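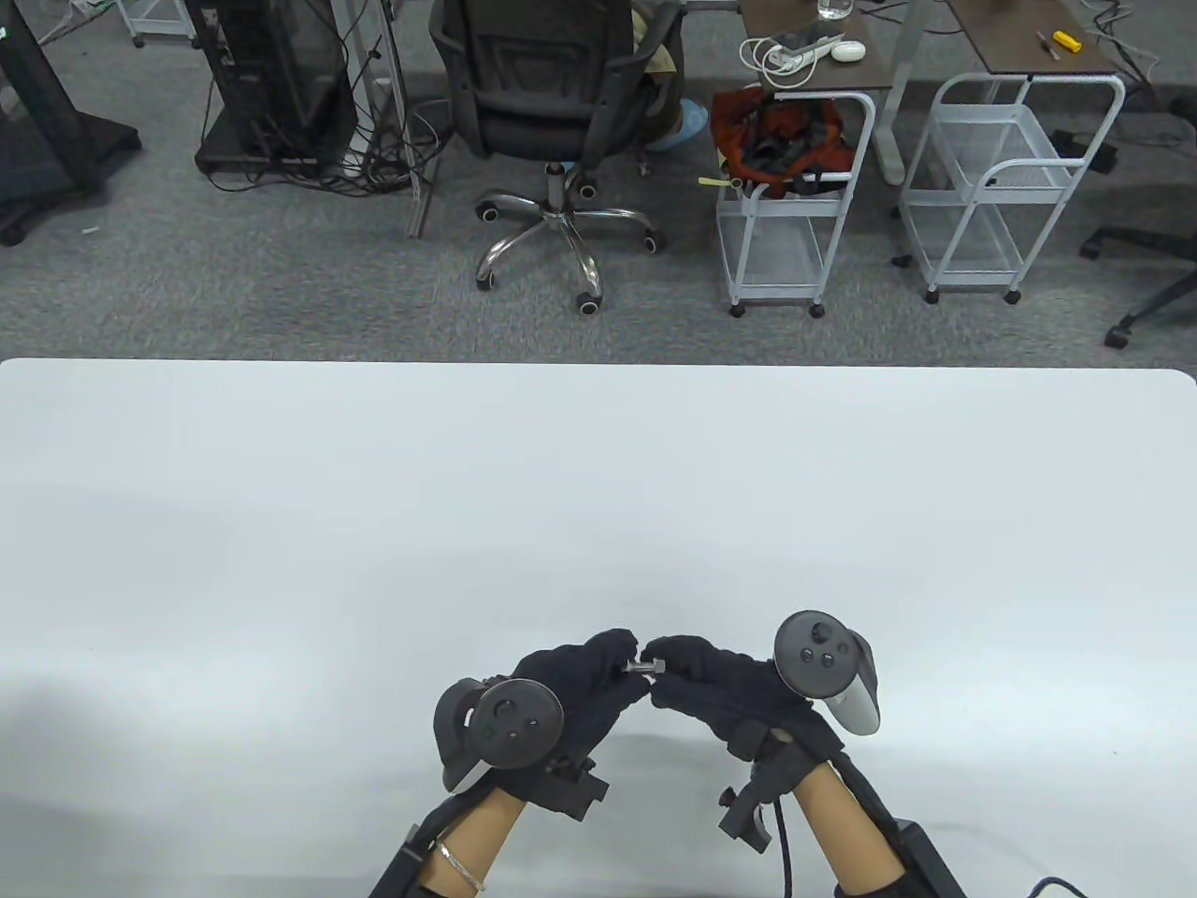
Let the hands do the teaching

By Amerley Kpodo

Ask most people what makes a robot clever and they will talk about the brain: the model, the chips, the size of the thing. I used to talk that way myself. Then I spent the better part of April reading everything I could find on teaching robots from human hands, and I have become a bit of a bore on the subject at dinner.

The method is simple to state. A person does a job with their own hands while wearing something that tracks where those hands are, and cameras record the rest. A model is then trained on the recordings and learns to turn what the cameras see into movement. You don't drive the robot arm through the task from across the room, and in many set-ups you don't need the arm at all until the day you test it.

I love this, and I think we should be doing far more of it.

Take a nut and a bolt. Anyone who has put a shelf together knows the small backwards turn you make before the thread bites. You feel for the start, you ease off, you try again, and you could not write it down if your life depended on it. Edem Adjei, who taught me what little control theory I have, once spent most of a term trying to write down exactly that motion as a set of rules. He got 53 of them. They worked on one size of bolt!

Driving an arm by remote control gets you further, but anyone who has tried it knows how odd it feels. You slow down and start moving the way the machine likes to move, and the little backwards turn vanishes because you can't feel the thread. The recordings are clean and strangely stiff. Record the same person using their own fingers and the fidgeting comes back, along with the dropped nuts and the changes of mind, and I'd argue that this mess is the best part of the data. 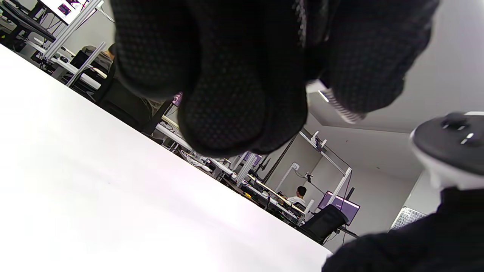
Glove and controller at the work table.

The small trial that won me over was called Pidine, run by Etornam Arthur and Zuweira Dramani. They had 1,242 short recordings of people handling small fasteners, and they trained the same model twice, once on the full set and once with every fumble taken out. Each version then got 60 attempts on a real arm. The tidy one did well until a part slipped, and then it carried on tightening thin air. The one raised on fumbles went back and had another go. I watched the clips on a Tuesday night with my tea going cold and I may have cheered.

There are fair objections. Đức Diệp put the strongest one to me: a robot's gripper is not a hand, so why should it learn from one? A hand has skin and give, and a two-fingered gripper has neither. Some of what we record simply has nowhere to go. Gloves and straps also change how a person moves, and a tracker on the back of the hand says little about how hard the fingertips press. I don't think any of this sinks the idea. It does mean we should publish what fails to carry over as carefully as what does, and at the moment hardly any group bothers.

My other plea is about who gets recorded. If all the hands belong to young engineers, we will get robots that handle things like young engineers. I want the bicycle mechanic in there, and the woman who mends my watch, and somebody left-handed. Arthur and Dramani are planning a second round of Pidine, and I have already sent them the watch mender's number.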